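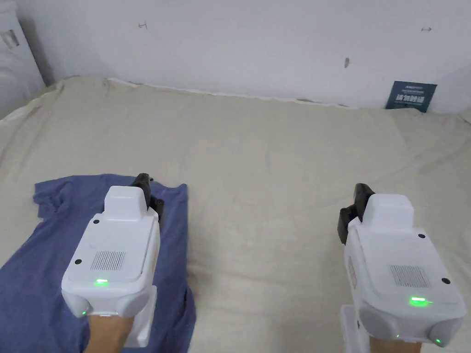
The Metent padded cover is sold as a fitted top for folding tables and laundry platforms, and I bought mine to replace an old blanket that slid about whenever a heavy item was pulled across it. It has had seven months of regular use on a platform set against a wall. The fabric is beige, close to off-white, which gives good contrast under anything coloured: with a blue T-shirt spread on it, the outline of the body is easy to follow, and a bunched sleeve is obvious before the first fold is made. White shirts and pillowcases are another matter, and I have folded over a turned-in collar more than once.

Size and fit

Metent lists the cover at 163 cm long. Mine measured 155 cm after the third wash, taken flat along the back edge with a steel tape. The label allows for shrinkage but gives no figure. On my platform this was still enough to tuck under at both ends, though anyone with a surface at the upper limit of the stated range should buy the next size up. The larger one comes from the same supplier, Ratanaporn, in the same fabric.

There are no straps. The cover is held by its own weight and by whatever is tucked beneath the padding, and the result is a surface that never lies fully flat. Soft wrinkles form within a day or so of smoothing it out. For shirts, trousers and towels they make no difference. For thin fabrics they do, as a ridge in the cover can be pressed into the garment when you run a hand down the fold. I now smooth the working area outwards from the middle before starting on anything light.

Fabric and padding

The face is a medium-weight weave with enough grip to hold a T-shirt still while one side is brought over. This is the best part of the product. On the bare laminate I used before, the lower layer moved with the upper one and every second shirt had to be straightened. Jersey behaves well on it, and so does denim. Slippery linings still travel, but less.

The padding underneath is 900 grams by my kitchen scales. It is thick enough to lean on with the forearms and firm enough that a stack of towels stands upright. It can't be used for ironing: the leaflet rules out direct heat, and I have not tested the point.

Marks and washing

The pale colour shows everything. Faint stains have built up towards the middle of mine, where most of the work is done, and a wash at 40 degrees lightens them without removing them. Creases from the drum stay in unless the cover is put back slightly damp and pulled straight by hand. Drying on a line took most of an afternoon in August, so winter drying needs planning. The stitching has held and the colour has stayed even.

Compared with the Unness

I also tried the Unness mat, bought from the Stumstead shop. It is thinner and darker, and it has a rubber backing that stops all movement. It lies flatter and hides stains better. The face is smoother, though, and shirts slide on it - for folding, that is a worse fault than wrinkles. It also cannot be machine washed.

Verdict

Good grip, adequate padding, poor stain resistance and a stated length that does not survive washing. I would buy it again in a darker colour if Metent made one. Four out of five for everyday folding, three if most of your laundry is white.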